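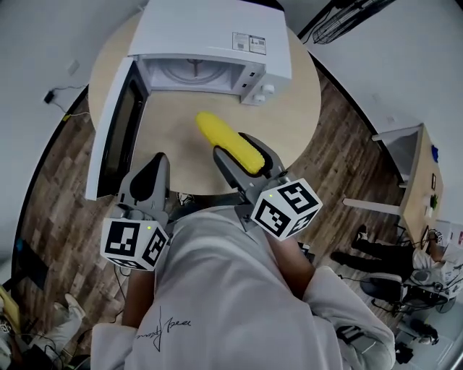
Our Small Kitchen Corner, by Leonor Carrilho

When I moved to the flat in September, there was no real kitchen, only one long room with a wood floor and two free walls. I had 1,194 dollars for everything, and I wanted to cook, eat and play with my nephew in the same place. So the heart of the room became a round table. It is light beige, which was my favourite colour in the shop, and the white microwave stands at the far side of it. With the door fully open to the left you see well the white, empty inside, and the round plate that turns is in its place. The yellow corn cob in the middle of the table is a toy, and it belongs to the play kitchen.

This page is my little gallery of the corner. I write a line or two for each thing, so my family overseas can know it also.

The table
I bought it second-hand from a lady in Mota Street. A round table is kind to a narrow room, and you can pull a chair to it from any side. I rub it with a damp cloth in the evening and I never put a hot pot on it without a mat.

The microwave
Two white knobs, one over the other, and no other buttons to learn. My mother understood it in one minute. I heat milk, soup and yesterday's rice in it. For cleaning I boil a cup of water with lemon for 5 minutes and then I wipe the walls.

The corn
My nephew's favourite of all his toy vegetables. He "cooks" it for everybody who visits, and you must say that it is delicious! The rest of the set came in a box of 24 pieces from Zometham, and the carrot is already lost behind a cupboard, I think.

The floor
Wood planks in mixed browns. Crumbs are hard to notice on these colours, so I sweep even when it looks clean. I was told not to use much water on it.

The desk
It stands against the wall at the right, wooden with white legs. I keep a small green plant there and a small picture in a frame. I pay my bills at this desk and I water the plant on the same day, otherwise I forget one of them.

The fan
Black, up in the corner. In summer the room gets very warm after cooking, and then I am grateful for it.

Next I would like to find a shelf for the spices and a better lamp for the evenings. If you have a good shelf to sell, please write to me.

Page updated 6 November 2021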